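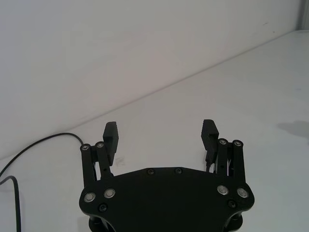
Re: Bulk dry goods order, spring round

Replying to the whole list so the answers are in one place. The earlier message is quoted in pieces below, with my replies under each part.

> Are we still buying oats from Skaleter? The last price
> list I have is from the winter and it only shows the
> 50 lb bags. Our building can't store those.

Yes, still Skaleter for oats, barley and split peas. They still carry the smaller sack but it moved to a different page of the price list, under "repack." The small sack costs a little more per pound. If two households want to share a large one, write both names on the order sheet and say who is picking it up. Last round we had a sack with no name on it sitting in the hall until the next morning, and I ended up driving it over myself.

> What is the minimum this time? I thought we agreed on
> 200 pounds but the sheet says something else.

The minimum is 200 pounds for the whole order, all items together. The sheet was wrong. It had the old number from when we ordered from Nostell, and I have fixed it. Nostell counted each product separately, so people kept adding beans they didn't want just to get the beans line over the minimum. We don't have to do that now. If we come in under 200 the order still goes through, but we pay for the truck, and the truck fee gets split evenly across every household that ordered. I would like to avoid that.

> Is the flour the same as before? I bake three or four
> loaves a week and the last bag behaved differently. The
> dough was slack and I had to cut the water way down.

I asked about this. The bread flour from Coppens is milled from a different wheat this season and the protein is a bit lower. They didn't offer to swap what we have. Two other people on the list mentioned the same thing. What worked for me was holding back a few spoonfuls of water and adding it at the end only if the dough wanted it. I also let it rest longer before shaping. The whole wheat seems unchanged, at least in my kitchen. If you would sooner go back to the old brand, it is still sold at the store on the highway, but you will pay retail.

> Can we add olive oil this round?

Not this round. Sodora will sell to us but only in cases of glass bottles, and I don't want to be responsible for breakage until we know how the truck is packed. They also have a 3 liter tin. I have asked for a price on the tins and will post it when I get it. If you want oil, reply to me off the list with how many tins you would take. That isn't an order and you won't be billed for it.

> When do we pay?

At pickup, by check or exact cash. I can't make change for 26 households. A few people paid ahead last time and it made the math harder, because the weights on the cheese and dried fruit are never what we guessed. Please wait until you have the final total, which I'll send out the evening before the truck comes.

> Is there anything you need help with?

Yes. I need two people with cars that can carry weight, and one person who can stay at the hall until 7:30 pm while the last households come by. I also need someone to bring a scale. Mine stopped reading above 15 pounds and I haven't replaced it. A bathroom scale is fine for the sacks, but we need a kitchen scale for splitting the nuts.

A few other points that were not in the question list:

Bring your own containers. There will be no bags at the hall. Clean buckets with lids are best for flour and oats. If your bucket held something with a strong smell, the flour will pick it up.

The side door is the one to use. The front steps are being repaired through May and the railing is off.

Raisins are out of stock. Anyone who ordered them can switch to currants or drop the line. Tell me which. If I don't hear from you I will drop it.

The order sheet closes at noon on the last day of the month. I have to phone it in that afternoon and I can't add lines after that.

Please trim the quoted text when you reply. The digest was very long last time and people reading it on their phones complained.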